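Workshop notebook, Wednesday, started after the second cup

The Skallow order is still sitting in the finishing room and I have promised myself I won't go in and poke it until after lunch. It is very hard to leave a fresh oil finish alone. Brenda Cabral put the second coat on last thing yesterday, nicely thin, and wiped it back properly this time (we have both learnt that lesson, me more slowly than her), so with any luck there will be none of those sticky patches we had along the end grain in March.

For anyone picking this book up cold: we are comparing two oils on the same batch of boards. One is the Zelico, which we have used for years and which smells like a cricket pavilion, and the other is the Skerau, which is thinner and goes on like water. Same timber, same sanding, same rag folded the same way, as far as two people with different hands can manage it. The boards are numbered in pencil on the underside. Please don't sand the numbers off — I did that once and spent a miserable afternoon trying to tell board 9 from board 16 by the knots.

The room has been kept at 20 degrees since the weekend, with the little heater on the far wall and the window on the latch. I would have liked it a touch warmer, but the thermostat and I have come to an arrangement and I don't want to upset it.

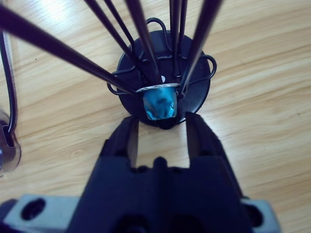 How long should the first coat be left before the second goes on?

Overnight at the very least, and a full day if the weather is damp. Press a clean bit of cotton to the underside, and if it comes away with any smell or drag at all, give it longer.

I had a good long talk with the man at Acuña about the rags. He agrees with me that old bed sheets are better than anything you can buy, provided they have been washed so often that they have stopped shedding. New cotton leaves fluff in the finish and you only find it when you tilt the board to the light. Brenda has been cutting up a pillowcase and it's lovely stuff, soft as anything. Used rags go flat on the rail outside to dry, please, every single one, and never balled up in the bin. I know I go on about it. Oily rags can heat up on their own and start a fire, so I shall keep going on about it.

Results so far, such as they are. The Skerau boards felt dry first, and the colour has hardly shifted from the bare wood. The Zelico ones have gone a shade deeper and have more life in them when you walk past, though they were still a little tacky at breakfast. I spilt tea on a Skerau offcut (by accident, but I wrote down the time, so it counts) and left it for 20 minutes. It wiped off with a faint ring, which had gone by the time I had washed up. I want to do the same on the Zelico once it has hardened, and then both again with something nastier. Vinegar, perhaps, or that beetroot of Brenda's. 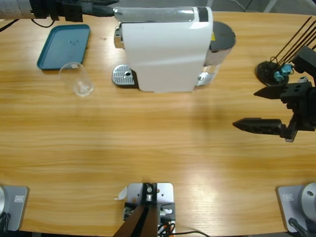 Tabletop with teal tray, Wednesday.

Still to do: a light rub with the grey pad between coats, going with the grain, and then the third coat on half of each set only, so that we can see whether it earns its keep. I suspect it won't on the Zelico. Brenda thinks otherwise and has put a packet of biscuits on it.

Also we are down to the last 2 tins of Skerau, so someone needs to ring before the end of the week. I'll do it if I remember. Lids on tight tonight, heater left as it is.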